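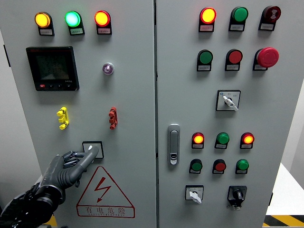

Eulalia Bravo asked after the last report whether the button work was worth another quarter, given that the arm could already pick things off a shelf. The workshop's view is that it is, and the account below covers what was done with the second instalment.

Work this period

The Ekier arm and hand are now assembled and running at the Drestosstead workshop. The index finger can be held straight with the others curled back, and that is the pose used for all pressing. Push buttons come first. Selector switches and the door latch are to follow, as they need the wrist to turn while the fingers hold, and the wrist cable still catches past 90 degrees.

Wojciech Chmielewska rewrote the approach routine in December. The arm now stops short of the panel, checks its position against the edge of the button, and moves in slowly. The small square button on the left door is the main target, being the hardest to hit squarely. In the last full run the arm made 360 attempts and missed 29. Most misses were low. We think the elbow sags slightly when the arm has been out for a while, and a stiffer bracket has been cut but not fitted.

The emergency stop on the right door is left out of the press list for now. It stands further out than the buttons near it, and the routine assumes a flat panel. Wojciech wants to add a depth for each control, to be entered by hand.

Spending

Finger joints and tendon line cost more than planned. The motor drivers came in under, so the total is within the agreed sum. The spare hand ordered from Clornitz has not arrived.

Problems

The glare from the lit indicators upsets the position check when the overhead lights are off. Evening sessions are run with them on. The workshop closes at 7, so long runs have to start straight after lunch.

Next period

Fit the elbow bracket and repeat the run. Reroute the wrist cable. Begin on the selector switches. The visit from the Toledo group is still to be arranged, and we would like Eulalia to confirm whether the travel line can be used for it.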